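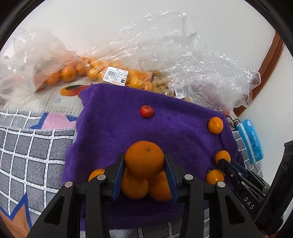

Kerkine sells its hand-held gripper as a pair, one for each hand, and the price is $2,919. Buyers are mostly small labs that want to record how people handle everyday objects and train robot arms on the results.

Fruit is a fair test. Oranges roll, and small mandarins slip out of hard jaws. The blue pads on the Kerkine fingers gave enough that I could lift a large orange without marking the peel. Small ones took practice - my first 70 tries included plenty of drops.

Setup took me two evenings. The manual is thin on calibration, and I ended up calling Behrouz Nikzad, who runs support for the company. He said a longer version is due in February.

The closest rival, the Gralow, costs less but ships as a single unit. Spare pads for the Kerkine come in packs of three. The warranty runs 2 years and does not cover the pads.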